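Recruitment and Retention in a Home-Based Sleep Trial: Project Report

1. Background

Brikanus is a once-daily tablet under study for chronic insomnia in adults. The trial is sponsored by Kuusk and managed by Ostberg, a contract research firm. The student placement ran inside the Ostberg data group and covered the period from the end of screening to the closing of enrollment in December.

The trial is randomized, double-blind and placebo-controlled. Participants sleep at home and wear a wrist sensor. Each morning they complete a sleep diary in an app called Rurum. The main measure is the change in time awake after sleep onset, from baseline to the end of treatment.

2. Aim

The project asked whether late diary entries could be used to predict which participants would leave the trial before the final visit. A late entry was defined as one submitted after noon on the day it was due.

3. Data

The export contained 3,100 diary entries from 70 participants. Treatment assignment was masked throughout and was not needed for the analysis. Names, addresses and birth dates had been removed before the file was released to the student.
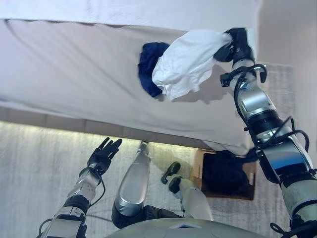
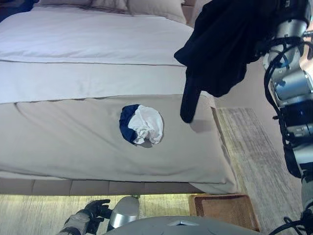 Rhea Cruzado
Student analyst, final-year project in health data
Supervisor: Līga Laur

4. Method

Entries were sorted by participant and due date. Duplicate entries were created when the app lost its connection during upload, and in those cases the first time stamp was kept. Missing entries were coded separately from late ones. A participant was flagged after 3 late or missing entries in a row. Flags raised during the baseline period were dropped, as the diary schedule was still being explained at that stage.

A logistic model was then fitted with early exit as the outcome. Age, sex, baseline severity and flag status were entered as predictors.

5. Results

Of the 70 participants, 13 left early. Flag status was the only predictor that held up when the model was refitted on resampled data. Baseline severity had a weak effect in the first fit and none in the refits. Age and sex added nothing.

Missing entries carried more weight than late ones. Several participants submitted late throughout the trial and still attended the final visit.

6. Limitations

The number of early exits is small for a model with four predictors, and the estimates are wide. Reasons for leaving were recorded as free text and could not be grouped reliably. Clock changes on participants' phones were not corrected, so a few entries near noon may be in the wrong class.

7. Further work

The flag rule should be tested on a second export with the late and missing counts kept apart. The script and the variable list are stored in the project folder at Ostberg.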